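Wudbridge Teaching Labs - Walkthrough Checklist, April
Inspector: Yogesh Lodhi. Start 7:40 am

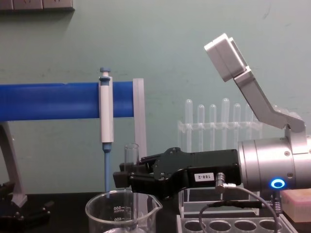 Bench glassware, beaker and test tube. See item 4.

1. Exits and corridors - OK. Rear door sticks, needs a good shove. Work order in.

2. Fire extinguishers - OK except prep room. Tag missing. Gauge in the green. Retag this week please.

3. Eyewash and shower - FAIL, room 216. Eyewash runs brown for the first few seconds. Weekly flush log blank since Febuary. Flush, sign, I will be back to look.

4. Glassware - OK with comments. Two chipped beakers in the drying rack, binned. Broken glass box over the fill line, swap it. No glass left out overnight.

5. Chemical storage - Acids and bases separate, good. Acetone on the top shelf again. Moved to flammables cabinet. Second time I have written this one up.

6. Fume hoods - Hood A fine. Hood B sash won't stay up, taped off, Oltari called. Do not use, even for "just a minute".

7. Electrical - One power strip plugged into another under the window. Unplugged. Hot plate cord frayed near the plug - tagged out.

8. Gas shutoff - Found it, labeled, turns freely. Boxes stacked in front. Carretero delivery, I think. Move them today.

9. First aid kit - Burn gel expired. Bandages low. Reorder both.

10. Signs and contact sheet - Emergency numbers still list the old Verkuncombe office. New sheet printed, needs to go up by the phone and on the back of the door.

Result: PASS WITH CORRECTIONS. Item 3 and hood B first, rest by end of month. Reply to me when each one is done, dont wait and send them all together.

Y. Lodhi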